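ロボットの洗濯物たたみを見に、フロサットンまで行ってきました

日曜の朝から電車を乗り継いで、Flosutton(フロサットン)の公開日に行ってきました。前号の最後に「たぶん行きます」とだけ書いたら、読者の方から「行くなら洗濯物のやつを見てきて」というメールが届いてしまって、それならもう行くしかないじゃないですか。雨の予報だったので傘を持っていったのに、一滴も降りませんでした。荷物が増えただけです。

受付で渡された名札に名前をカタカナで書いたら、案内役のSólveig Skovさんが「読めないけど、かっこいい」と言ってくれて、そこで緊張がだいぶほどけました。スコウさんは衣類を扱うチームの人で、この日は朝から夕方までデモの説明を担当していたそうです。声がもう枯れかけていて、途中で私ののど飴をひとつ差し上げました。

会場は元倉庫らしく、天井がやたら高いです。入って左が部品の展示、奥が休憩スペース、そして右手の一角が今回のお目当て「Purkesus(プルケスス)」のコーナー。プルケススは布ものを扱う研究プロジェクトの名前で、意味を聞いたら「語感で決めた」とのこと。そういうの、好きです。

デモは一回14分、これを休憩をはさみながら一日中くり返します。私は午前の回と午後の回を両方見ました。同じものを二度見てどうするの、と夫には言われましたが、これがぜんぜん同じじゃないんですよ! 午前の回では袖をつまみそこねて、そのままつるっと空振り。見ていた子どもたちから「あーっ」と声が上がって、次の一回でちゃんとつまめたときは拍手まで起きました。午後の回はわりとすんなり進んで、それはそれで少しさびしいような、勝手な客です。

見る前は、たたむところが難しいんだろうと思っていました。でもスコウさんによると、いちばん手こずるのはその前、布の端を見つけてつまむところなんだそうです。皿やコップなら形が決まっているけれど、Tシャツは置くたびに形が違う。襟がこっちを向いたり、裾が折れ込んだり、しわが一本増えただけで「端はここ」という判断がずれる。言われてみれば、うちの洗濯かごの中身なんて毎回ちがう形をしています。

コーナーの脇にはモニターがあって、手首のところについた小さなカメラの映像を見せてもらえました。私はロボット本体よりもこっちに釘付けになってしまって、後ろの人に「すみません、見えないです」と言われるまで動きませんでした。指の先がTシャツの縁に向いているときの、この近さ! サーモンピンクの布と、色のかけらを散らしたテラゾー風のつやつやした白い面、その境目をまたぐように指が二本あります。 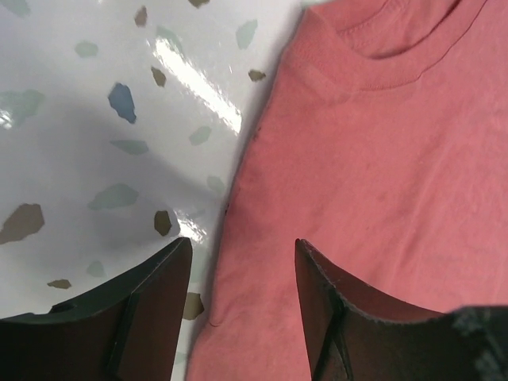

たたみ終わるまで、人はまったく手を出さないのですか?

この日のデモでは、最初に服を台に置くのと、終わった服を下げるのは人の仕事でした。つまむ、持ち上げる、折る、のあいだは見ているだけです。ただし、すぐそばに停止ボタンを持った係の人がずっと立っていて、午前の回では一度だけ止めてやり直していました。

その停止ボタン係がBartosz Kwiatkowskiさん。ほとんどしゃべらない方で、質問にもうなずくか首を振るかで答えてくれるのですが、「つやのある面と、つやのない面では、どっちがやりにくいんですか」と聞いたら急に話が止まらなくなりました。照明が映り込むと、そこだけ模様が白く飛んでしまって、カメラから見た面の様子が変わるんだそうです。人間の目だと「ああ光ってるな」で済んでしまうところなんですけどね。だから練習では照明の向きを変えたり、下に敷くものを変えたり、いろいろな条件を混ぜるとのこと。この話だけで電車賃の元は取れた気がします。

お昼は休憩スペースでサンドイッチ。隣に座ったSo-yul Yangさんは介護施設にお勤めで、職場で洗濯物の量に悩んでいて見に来たと話していました。「今日見た速さだと、うちの乾燥機が先に終わっちゃうわね」と笑いつつ、メモはびっしり。たしかに速さだけで言えば、私が横でたたんだほうがずっと早いです。午後の回で数えてみたら、デモ一回でたたんだTシャツは4枚でした。うちの中学生の息子よりは多いかもしれません(彼は0枚です)。

午後の回のあとには質問タイムがありました。前のほうにいた男の子が「くつ下はできますか」と聞いたら、スコウさんが一瞬黙って「くつ下は、まだ片方をなくします」と答えて、会場は大笑い。隣にいたNam-gil Nohさんが真面目な顔で、小さくて丸まりやすいものは裏表の見分けが難しいのだと補足してくれました。ノさんは指先の部品の担当で、展示の机に指の部品を7種類並べていて、さわらせてもらえます。幅の広いもの、先の細いもの、ざらざらしたもの。私は細いのが器用そうでいいなと思ったのですが、薄い布だと引っかけて傷めることもあるそうで、見た目ではわからないものですね。

「家に来るのはいつですか」も、もちろん聞きました。みんな聞くらしいです。スコウさんの返事は「来年とは言えません」。そのかわり、決まった種類の服だけを扱う業務用のクリーニングの現場なら、もう少し早く試せるかもしれない、という話でした。期待していた方、ごめんなさい、今夜も自分でたたみましょう。

これから行く方のために、いくつか書いておきます。プルケススのコーナーは午後のほうが混みます。ゆっくり見たいなら午前の最初の回がおすすめ。モニターは通路側からだと照明が反射して見づらいので、奥に回り込んでください。部品の展示は立ったまま長居してしまうから、歩きやすい靴で。売店のコーヒーは現金のみで、私は小銭が足りなくて、ヤンさんに借りました(帰りの駅でちゃんと返しました!)。

次の公開日は11月の予定で、そのときはタオルのデモも加わるそうです。予約の受付が始まったら、このニュースレターでもお知らせします。くつ下の続報を聞きたい方は、質問を返信で送ってください。まとめて持っていきます。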